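Keeping Track of the Household Money Without Losing Your Weekend
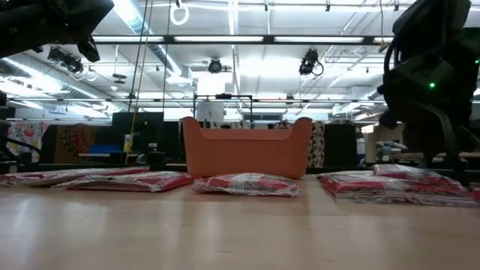
I started writing down what we spend when the kids were small and the grocery bill kept surprising me, and I've kept at it ever since (with a few long gaps, I'll admit!). My friend Rekha Joshi got me going with a plain school notebook, and I still like paper best.

Keep the notebook in the kitchen drawer, with a pen clipped to it. Write the amount down while you're putting the groceries away, before the receipt wanders off to wherever receipts go. Round up to the nearest dollar. The pennies add up to a little cushion by the end of the month, and your sums are so much easier.

Give the yearly bills their own page. Last June I added up ours, car insurance and the water softener and all the rest, and got $2,872, so now I move $240 a month into a separate account and try very hard to forget it's there.

For wants, I keep a waiting list on the back cover. Anything over $40 sits there for 18 days before I buy it. Noura Karaki waits a full month, but she has more patience than I do!

If two of you share the money, sit down together over coffee twice a month and read the pages out loud. Ours takes as long as one pot, a bit longer if we get to talking about the roof.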